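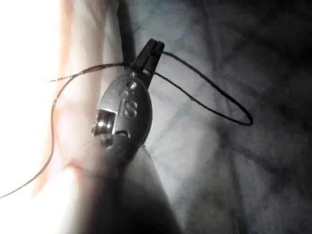
Fine dark suture thread held in closed jaws.

The shelf life of thread
April 2025

Surgical thread is bought by the box and used by the length, and most of the waste falls between the two. The central store at Ollside holds 126 product lines of suture. They differ in material, gauge, length and needle, and a surgeon who wants one of them will seldom accept its neighbour on the shelf.

The first division is between threads the body breaks down and threads it leaves alone. Absorbable types lose strength at a known rate, set by their chemistry. Moisture starts the same process early, so they are sealed in foil with a dry lining. Once the foil is open the thread is used or thrown away. Non-absorbable types such as nylon and polypropylene tolerate storage better, but they carry an expiry date all the same, mainly to cover the seal on the packet.

The second division is in construction. A single filament slides through tissue with little drag but keeps the memory of its winding and needs more throws to hold a knot. A braid ties flat and stays tied - at the price of a rougher surface, with gaps between the strands. Coatings narrow the difference without removing it. Grinduris, a coated braid stocked at Ollside in four gauges, handles well at the fine end and is stiff at the heavy end. 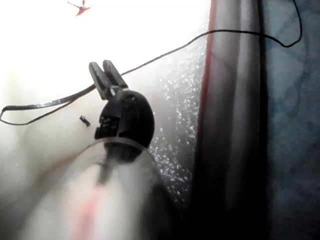 Two black fingers, open in a narrow V.

Stock control was done by eye until the store moved to Ostent, a system that issues the oldest packet first and flags any line with three months left. The first report listed 300 boxes. Most were fine gauges with uncommon needles, ordered for a single list and then forgotten.

Some of this can be sent to busier sites through the Jacobs depot, provided the outer carton is unbroken. Part boxes cannot travel, and they make up the larger share. The store has asked its suppliers for smaller cartons in the slow lines. The unit price is higher, and the first deliveries are due in May.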